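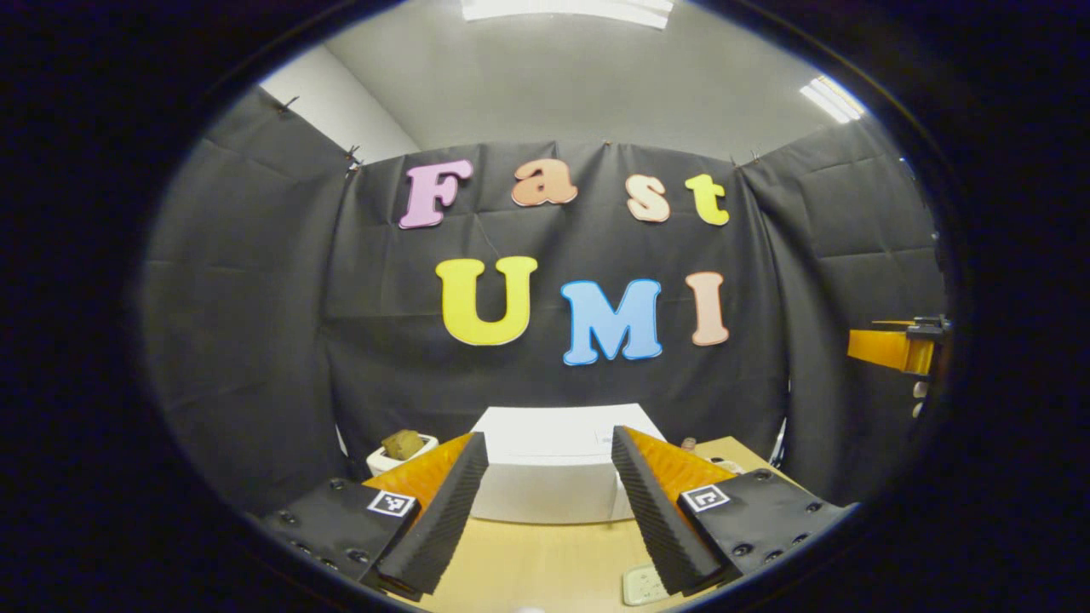
### 4.3 Loss of fingertip tracking during wide-open approaches

The most common fault in the tabletop recordings was a wrong value for gripper width. Width is computed from the two square markers, one on each finger (Figure 4). When both are found, the distance between them gives the opening directly. When one is missed, the software fills in the gap from the last good reading. This works for a dropout of a few video samples. It fails when the operator closes the fingers during the dropout, and the recorded width then stays open while the real fingers are already on the object.

**Figure 4.** Hand-held gripper with the fingers spread, facing a plain white box on the tabletop. The square markers used for width estimation are on the two fingers, near the ridged black foam fingertips.

We found the fault late. The Zalotar logging tool marks a recording as valid if it contains a width value at every time step, and filled-in values were counted the same as measured ones. All of the affected recordings passed. The problem showed up only on playback, when the Verkstead arm reached the box with its fingers open, pushed it across the table, and carried on with the lift as if it were holding something. In one trial the arm drove a fingertip into the tabletop and tripped its force limit. The foam tore at the tip and had to be replaced. No one was within reach of the arm.

A review of the session recorded on 09/02/2020 turned up 17 recordings with a dropout that overlapped a closing motion. In 9 of these the left marker was lost, in three the right, and in the rest both. Lost markers were mostly tied to glare from the overhead lights when the operator tilted the tool during the approach. We had expected motion blur to be the main cause, but it accounted for only two cases.

Two changes were made. The logging tool now stores a flag with each width value, and any recording with more than three filled-in values in a row is held back for manual review. We also reprinted the markers on matte stock. The second change helped less than we hoped — dropouts still occur at steep tilt angles, and we have not separated the effect of the paper from that of operator habit.

The playback controller was left as it was for the trials in Section 5, apart from a lower force limit on downward motion. A check that the measured width has changed before the lift begins would have stopped every failure of this type, and we recommend it for similar setups.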